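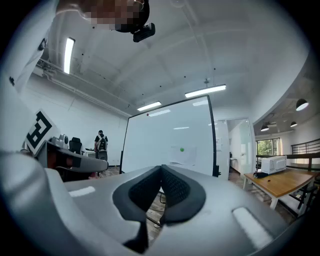
Two grippers and a lot of tape

I've been promised that robots will fold my laundry for so long that I've stopped waiting and learned to fold. So when Gadisa Alemayehu talked me into a hand-held gripper build at the shared workshop, I said yes mostly for the chance to be right about it.

The idea behind Indelar (his name for it, I had no vote) is simple enough. You carry the gripper yourself, do a chore with it, and the recording is supposed to teach an arm to do the same chore later. There are two of them, gray bodies, one for each hand. The padded V-shaped jaws are the part I'd keep. Black mesh cushions, a narrow notch between them, and they look more like something off a bicycle saddle than a machine.

The marker card I'm less sold on. It's a white square with a fat black pattern, and the software has to find it before it knows where anything is. Gadisa says this is normal. I say a system that gets lost when a sleeve goes past the card has some growing up to do. We've moved ours twice since March and I expect to move it again on Thursday.

What it cost

My half of the parts came to about 500 dollars. I'm told that is cheap. A decent pair of tongs is cheap.

What we have so far

76 recordings of picking things up and putting them down, of which I would trust 20. The rest have a late start, a dropped object, or me talking to Gadisa with my hands. He wants to train on the lot and see what comes out. I want to throw the bad ones away first, and we haven't settled it.

I did change my mind on one point. Using the gripper for an hour taught me how much I lean on my fingertips, and how little of that gets through a pair of cushions. Plugging in a cable is miserable. Cups are fine.

Next job is a better wrist strap, then the argument about the recordings.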